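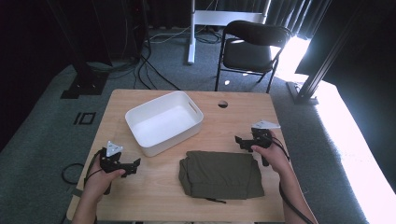 **Lụa Ông** · Greltia Home Boards › Closets & Laundry · Member, 603 posts

**Drawstring stuff in a bin: cord tucked in or left hanging out?**

Okay, folding people, I need a ruling. I'm moving all the soft casual clothes out of the dresser and into open bins before my sister comes to stay in July (she gets the dresser, I get the closet shelf, don't ask how that negotiation went). The white bin is the first one and I haven't put a thing in it yet, because I got stuck on the olive green one with the cord.

I can fold it fine! It makes a decent rectangle, a bit rumpled on top, whatever, I'm not running a store. But the cord slides out from the bottom every single time. If I tuck it inside the fold I get a lump. If I leave it out, it dangles, and I know that once there are eight things in that bin I'll pull one out and get three.

So what do you all do? And while I'm here, do you stand things up on edge in a bin with sloped sides, or lay them flat? Mine flares out toward the top a little and I can't decide if that matters.

---

**pegboard_pam**

Cord in. Always in. Lay the thing face down, pull both ends even, run them flat down the inside of one leg (or up the middle of the body if it's a top), then fold over it. You don't get a lump if the cord is straight. You get a lump when you wad it up and stuff it in the waistband, which I suspect is what you're doing, no offense!!

---

**Lụa Ông**

None taken, that's exactly what I'm doing.

---

**dresserless_in_duluth**

Hard disagree with Pam. I tie a loose bow and leave it on the outside, facing up. Takes two seconds and you can tell at a glance which pants have a string and which have a zipper. I've had all my clothes in bins for years, and the tangling thing only happens when the ends are loose. A bow doesn't grab anything.

Standing up on edge, by the way. Flat stacks in a bin are a trap. You wear the top two things forever.

---

**pegboard_pam**

A bow on every pair of sweatpants. Every laundry day. You have more patience than I do, Duluth.

---

**dresserless_in_duluth**

You're laying them face down and evening up the ends, Pam! That's longer than a bow!

---

**quietcorners**

Could somebody talk about the bin question, because I have the same problem. I bought two Brivetti bins with flared sides and the things on the ends lean outward and slowly lie down. By the end of the week I've got a sort of fan. It looks fine on the day I fold and terrible after.

---

**mod_Hal**

Moved this from General to Closets & Laundry. Carry on with the string war.

---

**tallboy88**

@quietcorners fill it more. Or use a smaller bin. They lean when there's room to lean. I put a rolled towel at one end and move it over as I add clothes back from the wash. Not pretty but it's a closet.

Also to Lụa: measure your shelf before you fill anything. I loaded up four bins on the floor, felt great about myself, and then found out my shelf is 17 inches deep and the bins weren't. They stuck out far enough that the closet door wouldn't shut. Spent the rest of that evening refolding everything into shoe boxes.

---

**Lụa Ông**

Shelf is measured! The bin goes in sideways with room to spare, and I want the end with the handle slot facing out so I can hook my fingers in and pull. It does mean the row runs front to back, so I'll be looking down the whole line of folds when I slide it out. I think I like that.

Tried both ways on the green one. Pam's straight cord is much better than my wad, it's practically flat. Duluth's bow is cute, but the thing got fatter on one side and wanted to tip over when I stood it up. So for me it's one point to Pam so far. I'm going to keep going with the other casual stuff, and the khaki lightweight pair is next. That one gives me a different headache, the cotton is so thin it won't hold a crease at all.
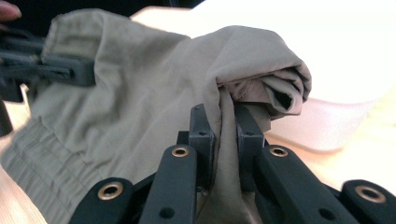
With thin fabric I get the first fold in half okay, and then on the second one everything slides and the bottom layer bunches up where I can't see it. I end up pinching along the fold and tugging it down, then smoothing, then pinching again. It goes fine if I'm slow. If I'm quick about it I get a triangle. Is there a trick, or is thin cotton always like this? I don't want to iron things that are going in a bin, I have to draw the line somewhere.

---

**pegboard_pam**

ONE POINT TO PAM.

For the thin ones, shake them out hard first and fold while they're still a tiny bit warm from the dryer. It's the only time they behave. If they've been sitting in the basket overnight you've lost your chance, so just roll those.

---

**grandma_jo_folds**

I worked in a dry cleaner's for 30 years and I'll say this much: you are fighting the fabric. Stop pulling down and pull out to the sides. Take the waistband in one hand and the hem in the other, give it one snap, lay it on the table and leave it alone. Flat hand from the middle outward, and don't go over it twice. Then fold in thirds instead of halves. Every half fold doubles your sliding.

And please don't put damp things in plastic bins. I know none of you said you were going to. I'm saying it anyway.

---

**dresserless_in_duluth**

Thirds is good advice. I do thirds for anything thinner than jeans.

I'm standing by the bow though. @Lụa if it was tipping, your bow was off center. Put it right in the middle of the last fold.

---

**quietcorners**

Tried tallboy's towel thing. Works! My husband asked why there was a towel in with his shorts, and then he used it, so now I need another towel.

---

**hemlock_and_rye**

Am I the only one who just rolls everything? I've got one bin for bottoms, one bin for tops, and it's all rolled, standing on end like a box of crayons. Cords go inside the roll. I did a whole suitcase worth in 60 minutes with a movie on, including stopping to make popcorn. All this about thirds and halves would drive me up the wall.

---

**tallboy88**

Rolling wrinkles the waistbands. Tried it for a winter.

---

**hemlock_and_rye**

They're sweatpants, who's looking at the waistband

---

**pegboard_pam**

I'm looking.

---

**grandma_jo_folds**

Rolling is fine for knits. I wouldn't roll a light woven cotton, you'll get those little crosswise wrinkles at the knee and they stay all day. Knits roll, wovens fold. And hemlock, if your cords are inside the roll, start from the waist end so they're in the center, otherwise they creep out.

---

**hemlock_and_rye**

Okay, that one I'll take. I've been starting at the ankle.

---

**quaye_street**

Does anybody use those cardboard dividers from Breris? I was looking at a set for the bins in my daughter's room. She's nine and she folds like a raccoon, but she does put things in the right slot if there is a slot.

---

**dresserless_in_duluth**

Had them, they went soft on me after one humid summer. I cut up a plastic folder and used that. Ugly and still going.

---

**Lụa Ông**

Back with results, sorry, dinner happened.

Jo, the snap! I felt ridiculous doing it, but going out to the sides and then keeping my hands off made more difference than anything else I've tried. Thirds is also a yes. The khaki ones came out a nice even bundle and they even stood up by themselves for a bit before sagging. I'll take it.

Where I've landed: cords straight and inside (sorry Duluth, I gave the centered bow a fair try and I still can't be bothered), thin cotton in thirds, everything on edge, and a towel at the far end until the bin fills up. I'm doing greens and browns together in this one because that's most of what I wear on weekends, and the grays and blacks can have the next one. I do still need to figure out sweaters. My gut says flat, on the shelf, no bin.

---

**grandma_jo_folds**

Your gut is right. Flat, heavy ones on the bottom, and not too high or the bottom one gets a crease across the chest.

---

**dresserless_in_duluth**

Sweaters on edge, in a deep bin, folded fat. Mine don't crease.

---

**pegboard_pam**

Oh here we go

---

**mod_Hal**

There's an existing sweater thread, eleven pages long, pinned at the top of this section. Please have that argument over there. Strings and thin pants can stay here.

---

**quaye_street**

So is that a no on the dividers, or did only Duluth have trouble? We keep the AC on all summer if that makes a difference.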